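Trail Maintenance and Ride Leading, Unit 4
Suspension setup for trail bikes
Handout by Sun-ja Son. Revised 24/05/2018

Bring your own bike, a shock pump and the clothes you normally ride in. Sag is measured with the rider in full kit, including a filled hydration pack.

1. Terms

Travel is the total distance the wheel can move. Sag is the part of that travel used up by the weight of the rider at rest. Preload applies to coil springs only. Rebound damping controls how fast the fork or shock extends after it has been compressed. Compression damping controls how fast it shortens.

The class bikes are the Ganari (145 mm front and rear) and the Jistari hardtail. Work out the sag for your own fork before touching the pump.

2. Setting sag

Open all compression settings. Slide the rubber ring down against the seal. Step onto the bike with a partner holding the bars, stand on level pedals in a neutral position, then step off without bouncing. Read the distance from the seal to the ring and divide it by the travel of the fork. For a rear shock, divide by the shock stroke – a common error is to use wheel travel here.
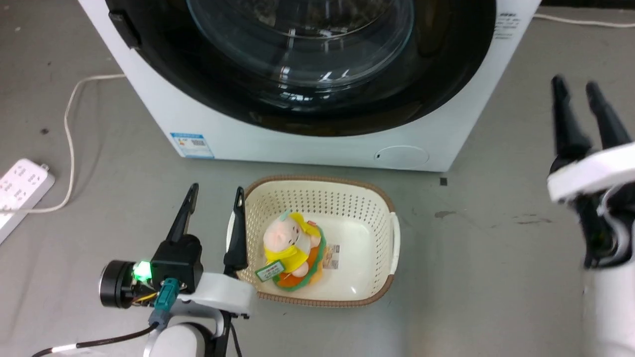

How often should sag be checked once it has been set?
At the start of each season, after any air service, and whenever the load you carry changes by more than 4 kg.

If the reading is too high, add air in steps of 10 psi and measure again. Cycle the fork several times after each change so that the positive and negative chambers equalize. Write down the final pressure. It is the baseline for everything that follows.

3. Rebound

Turn the dial fully closed (slowest), then count clicks as you open it. Start in the middle of the range. Ride off a curb while seated. The rear should compress, return once and settle. If it kicks past the resting point, close the dial by one click. If successive bumps leave the bike sitting lower and lower, open it. 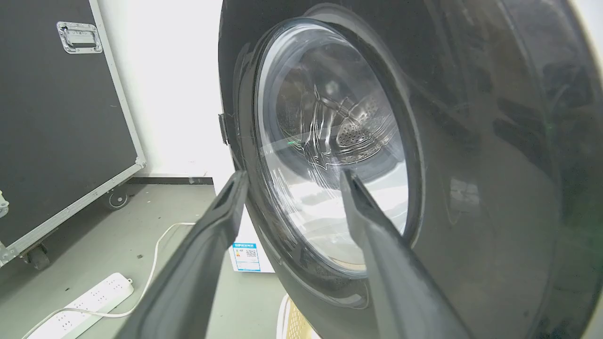
Front-loading washer, door and drum window

Heavier riders run more pressure and need slower rebound. Change one setting at a time and repeat the same section of trail before making another change.

4. Compression

Low-speed compression affects pedaling, braking and body movement. High-speed compression affects square-edged hits. "Speed" means shaft speed in both cases, not the speed of the bike. Many trail forks have only the low-speed dial.

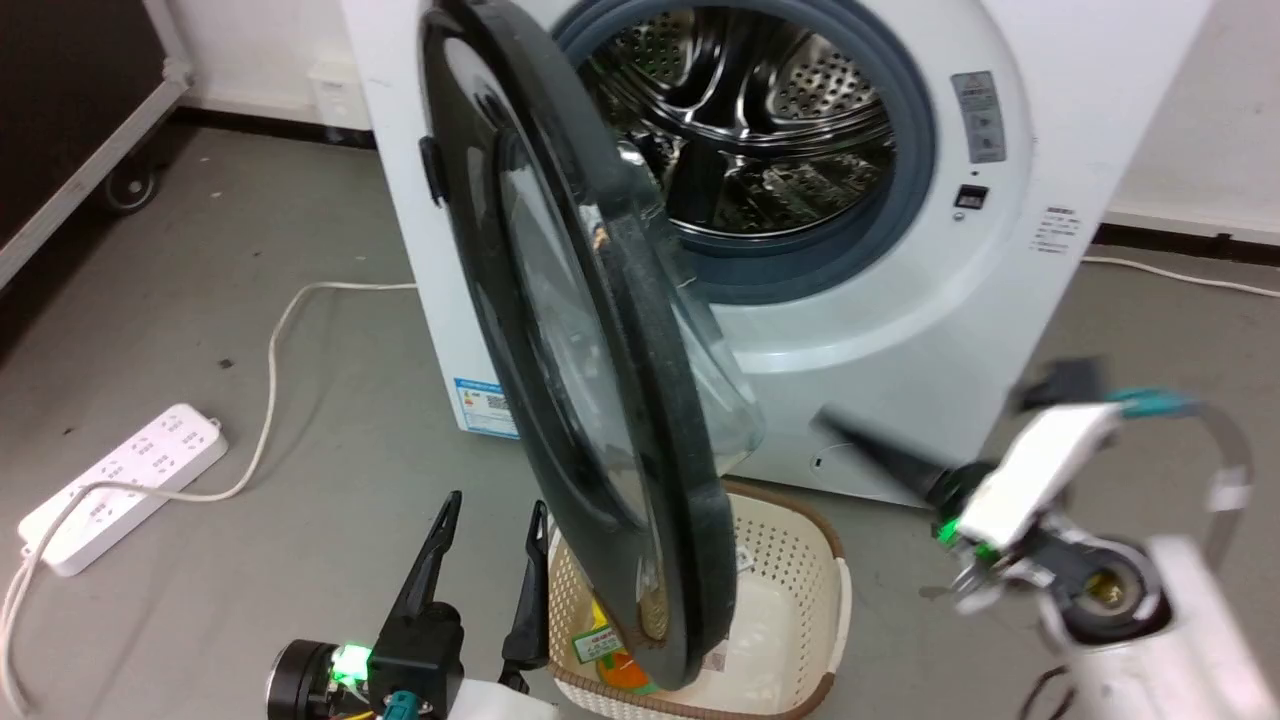
Leave this dial open until sag and rebound are settled, then close it click by click if the fork dives under braking. A fork that feels harsh on small roots usually has too much compression damping or too much air. Check the air first.

5. Exercise

Ride the Zaken loop three times: once at baseline, once with rebound two clicks faster, once two clicks slower. Record pressure, sag and clicks for each lap, with one line of comment on grip in the rock section. Allow 40 minutes. Sheets go in the folder at the trailhead before the group leaves for the Wang descent.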